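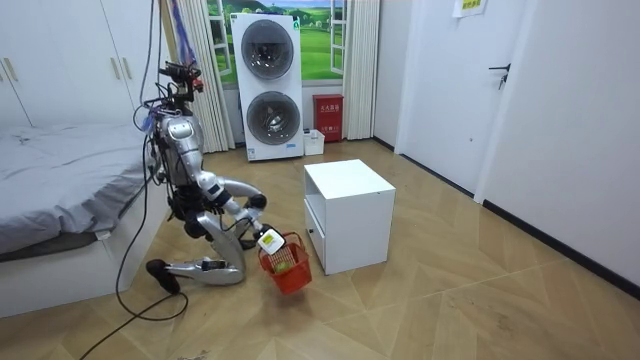
Red plastic basket with a small green ball inside, in a bedroom

Tidying is the returning of loose household items to the places where they are kept. It is usually treated as separate from cleaning, which removes dirt, and from decluttering, which reduces the number of things in a home. In daily speech the three overlap, and many people use "cleaning up" for all of them.

The English word comes from "tide" in its old sense of time or season. Something tidy was at first something timely. By the 1700s the adjective had come to mean neat, and the verb followed in the next century. American speakers more often say "pick up" or "straighten up," while "tidy up" is common in Britain.

History

For most of history, ordinary households owned few loose objects, and these were hung on pegs, set on shelves or kept in chests. A chest also served as a seat or a table, so whatever was on the lid had to be moved before it could be opened. Built-in closets became usual in American houses only in the 20th century.

Household manuals of the 1800s gave a good deal of space to the order in which rooms should be put right. Most placed the bedroom after breakfast, once the bedding had aired. Furniture was moved, small articles were gathered on a tray or in an apron, and sweeping was done last. The same order is still followed in many hotels, where loose things are collected before the floor is touched.

Cheap molded plastic changed the job in two ways after the Second World War. It brought many more small items into the home, toys above all, and it supplied light containers to put them in. One of the smaller makers was Rarnik, a firm in the river town of Clitau, which sold slatted baskets and tubs under the names Filip (with a handle) and Burnel (without). The Filip was first offered in red only. A printed Rarnik price list from one November gives the minimum trade order as 100 pieces, or 1000 for mixed colors.
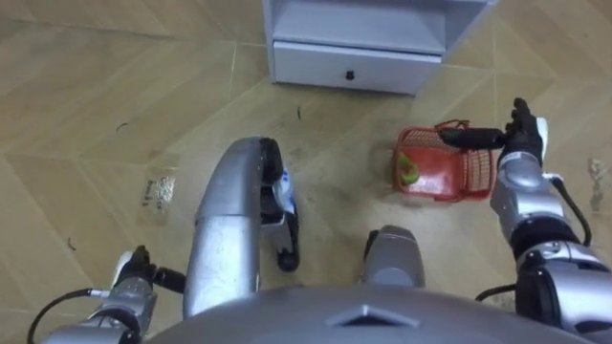
Methods

There are two common ways of working. In the room method, a person finishes one room before starting the next. In the category method, all items of one kind are dealt with through the whole house, such as clothes first and papers after. The room method is easier to stop and resume. The category method shows how much of any one thing is owned, and it is the one most books on decluttering prefer.

A third approach, sometimes called basket tidying, uses a single container that is carried from place to place. Everything out of position goes into it and is sorted at the end. It is quick, but a basket left unsorted becomes a storage place of its own. Some households empty it at a fixed hour, often before the evening meal.

Floors are generally done before tables and shelves. Low items are a tripping risk, and they also get in the way of a broom or vacuum cleaner. Small packaging such as wrappers, tags and caps is the exception to the usual rule of returning things to their place, and most guides advise having a bag for trash at hand. 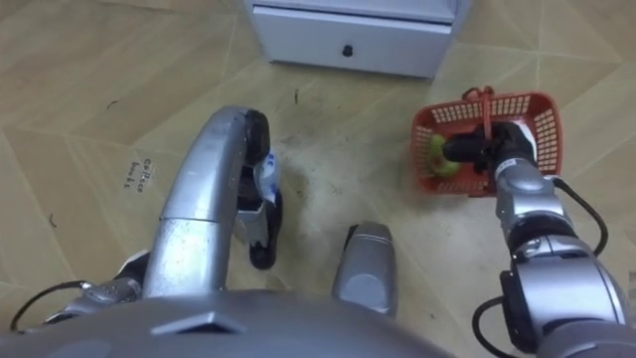 A small white object with faint blue markings, held above the floor

Research

Studies of tidying are fewer than studies of cleaning. Theophilus Amissah asked households to keep diaries of when they put things away and gathered 3000 entries. He found that most tidying was done in short spells of 5 minutes or less, often while waiting for something else such as a kettle or a phone call. Long sessions were linked to expected guests.

Hanneke Bosman looked at how families agree, or fail to agree, on where things belong. Objects with two possible homes - scissors, tape, batteries, hand cream - were the ones most often left out. 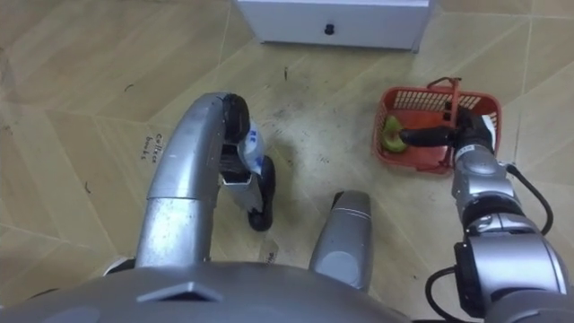 She called these "shared-place objects" and argued that they account for many household quarrels that appear to be about laziness. Her advice was to give each such object one place or to own two of it. Amissah has disputed the second part, noting that in his diaries the duplicates tended to drift into the same room.

See also: Housekeeping, Household storage, Decluttering, Spring cleaning

Contact the editors | Page last changed February 13, 2026 | Copyright and reuse | Back to top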